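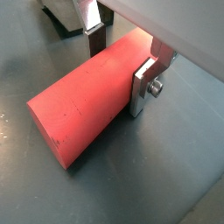 Does the Rostero method work on round stuff, or only on the nice boxy things in the demo? A reader asked me that under my last post, and it's a fair thing to ask before you give up your evenings to it. So I've now had the Rostero grasp-learning package going at my bench for most of December, almost entirely on cylinders, and I have opinions!

Quick background if you missed the earlier post. Rostero is a training recipe with code attached. You show the arm a task by hand, it records the wrist camera view and the joint positions, and then it trains a policy that tries to do the same thing by itself. Plenty of packages do that. What's different here is the second stage, where the policy goes off and tries variations, scores its own grasps from the finger width and motor current, and keeps the good ones as new training data. The write-up says you can start with 50 demonstrations and let the second stage carry you the rest of the way.

I recorded my 50. It took an evening and a bit, with the cylinder lying on its side at whatever angle I felt like. My one piece of advice is to vary that angle way more than feels necessary. My first batch had nearly everything pointing the same direction (I'm right-handed and apparently very consistent), and the policy that came out of it was hopeless as soon as I turned the block the other way. I threw that batch away and started over.

Setup was fine. The installer wanted an older driver than I had, and the camera calibration page is missing a step between the board detection and the save. If your numbers look crazy, restart the capture tool before you save and they'll probably calm down. I lost a whole afternoon to that one.

Okay, the result. I ran 200 test grasps with the finished policy, block on its side, new angle every time. A grasp counted if the arm lifted the block and held it until I told it to let go. It got 184. I was really pleased with that – with the first stage alone I'd been getting roughly half, though I never ran that one as carefully, so don't hold me to it.

The misses were mostly the same miss. The fingers come down a little off the middle, one side touches before the other, and the block rolls out as they close. A box would just get shoved straight and you'd never notice. With a cylinder you pay for every bit of crooked approach, so to answer the reader: yes, it works on round stuff, but it's less forgiving and you'll want the second stage.

I also tried swapping in the Winorent gripper profile that ships with the package, thinking the gentler closing speed might help with the rolling. It didn't do much for me. Grasps got slower and I saw the same kind of slip. Back to the default.

Things I don't love:

- The self-scoring gets fooled. A block pinched right at the end counts as a good grasp, even when it's drooping, and then those end up in your training data. I went through the saved ones by hand and tossed the worst.
- Training the second stage took 2 nights on my machine, and there's no progress bar worth the name.
- The docs assume you've read the Grelcombe tutorials first. I hadn't. I have now, and they're good, but a link would've been nice.

Compared with Fung, which I used all last spring, Rostero needs far fewer demonstrations and a lot more babysitting afterward. Fung is easier if you just want one task working and have the patience to record hundreds of examples. If you're like me and get bored of moving an arm around by hand after the first hour, I'd go with Rostero, and I'm keeping it on the bench. Next I want to try it with the block standing up, and after that maybe two blocks side by side.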